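July 6, 2019

Dye bath notes, mostly so Houda can stop asking me! Ran the Makinwood madder again, 30 g to 1005 ml of water, and held it for around 20 minutes.

- Wool skein: a warm brick red, much nicer than the February batch (I still love that one a little).
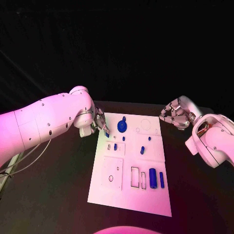

- Cotton strip: patchy. I think I rushed the alum, so I'm redoing it with an overnight soak.

Milagros wants a paler shade for the Inby scarves, so maybe half the madder and a splash of chalk water? Cor has the good scale, get it back.

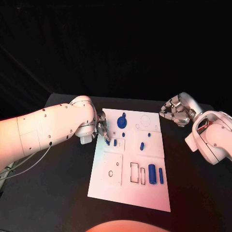

## Next

- rinse test on skein 2
- order more alum
- label the jars!!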